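October
By Peninah Mugo

Vallen Releases Updated Shift Planning Module for Small and Mid-Sized Employers

Vallen, a developer of workforce administration software, has released a new version of Zalewska, its shift planning and attendance module. The update adds a revised leave calendar, a rule editor for overtime limits and a direct export to payroll. It is available to all current license holders and to new customers.

Zalewska stores shift patterns, absence records, certificates and contact details in a single database. Supervisors can build a rota from a saved pattern or copy one from an earlier period. When a shift is assigned, the software compares it with the employee's contracted hours, approved leave and minimum rest period. A conflict is marked in the planning grid, and the supervisor must either change the assignment or enter a reason before the rota can be published.

The leave calendar has been rewritten. Requests are now held in a queue sorted by date of submission, and each request shows the remaining allowance and the number of people already absent from the same team. Partial days can be entered in hours and minutes. Balances carried over from the previous leave year are kept in a separate column with their own expiry date.

"In the earlier version, carried-over leave and current leave were added together, and payroll staff had to separate them by hand," said Rocío Tapia, product manager at Vallen. "The two balances are now stored, reported and exported separately."

The rule editor replaces the fixed overtime settings of previous versions. Administrators can set daily, weekly and monthly limits for each contract type. Rules take effect from a chosen date, and rotas published before that date are left unchanged. Each edit to a rule is written to a log with the user name, the time and the old and new values. The log can be filtered and saved as a spreadsheet, but it cannot be edited.

Payroll export is provided in 3 file formats. Column order and headings can be set once and stored as a template. Before the file is written, the software lists any employee with a missing clock-out, an unapproved absence or an empty cost center field.

The new version was tested at Flolton, a regional distributor of packaging supplies with 208 employees on rotating shifts. During the test period the company processed 3,591 shift entries. Results from the test led to two changes before release: the conflict list can now be printed by department, and the night shift is counted on the day it begins unless the administrator selects otherwise.

"We run early, late and night shifts at two depots – the rest period check was the function we used most," said Santino Fuentealba, operations supervisor at Flolton. "The printed list by department was our request."

Zalewska runs on a local server or as a hosted service. A standard license covers up to 150 employee records, and further records can be added in blocks. Existing databases are converted during installation. Vallen recommends making a full backup first and closing all open leave requests – requests left open are converted but lose their original place in the queue.

Installation notes and a field reference for the payroll export are included with the download. Training for administrators is offered online by Vallen's support office in Pliltau.
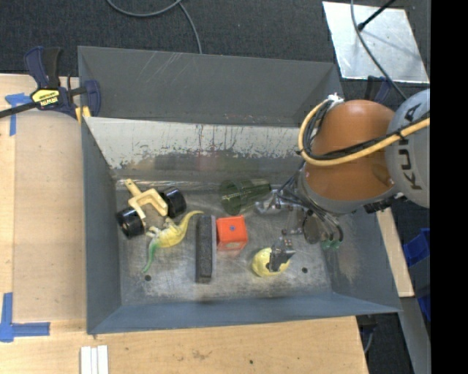

Can supervisors see the leave balances of employees in other departments?

Access is limited to the supervisor's own department by default. An administrator can extend it to other departments under user permissions.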